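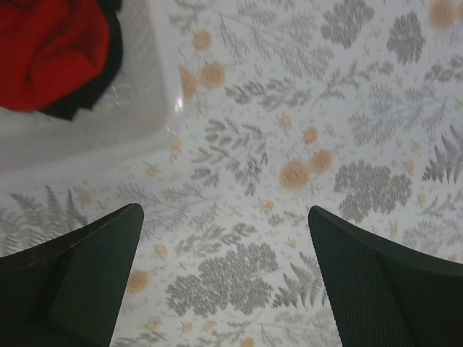

Red cloth in the bin, botanical print underneath. Sunday at my place.

Home Posts Replies Media Likes

OK so I finally paid off the car loan and I have THOUGHTS. Thread, mostly for anyone staring at a payoff quote and wondering if it's worth it.

Background: used hatchback, loan through a small credit union in Kaltham. Payment was $123 a month, which sounds like nothing until you remember it goes out every single month whether the brakes need doing or the cat needs a vet.

In March I got $400 back on my taxes and my first thought was new tires. Then Rhiannon Bellis (we used to share a desk, she is so good at this stuff) asked what my balance was. I had no idea. None! I'd been paying for years and never once looked.

So I looked. $1,717 left. Way less than I'd been carrying around in my head.

Thing I learned #1: the balance in the app and the payoff amount are two different numbers. Payoff includes the interest up to the day they get your money. Ask for the payoff letter and check the date it's good through.

Thing #2: ask if there's a fee for paying early. Mine had none. My friend Anouk's did, and hers was buried on page three of the contract, so go read page three tonight.

Thing #3, and this one made me so happy: when you send extra, tell them it's for PRINCIPAL. My first extra payment got counted as next month's payment, paid early. I called, a very patient guy named Hendrik moved it over in five minutes, and after that I wrote "principal only" on everything.

I threw the tax money at it, then every bit of overtime, then what I got for the old bike. By the end I was checking the balance like it was a ball game.

Finishing early saved me roughly $107 in interest. Is that life-changing? No. Is it groceries? Yes!! I'll take groceries.

Oh, and the title! Where I live the lender has to release the lien and then you get a clean title in the mail. Keep the lien release letter somewhere safe, you may need it if you ever sell.

Also call your insurance. The lender made me keep a low deductible, and now I get to pick. Still working out what I want there, so if you've raised yours, tell me how it went.

Someone asked what happens to the $123 now. Same day, same amount, straight into savings, labeled TIRES.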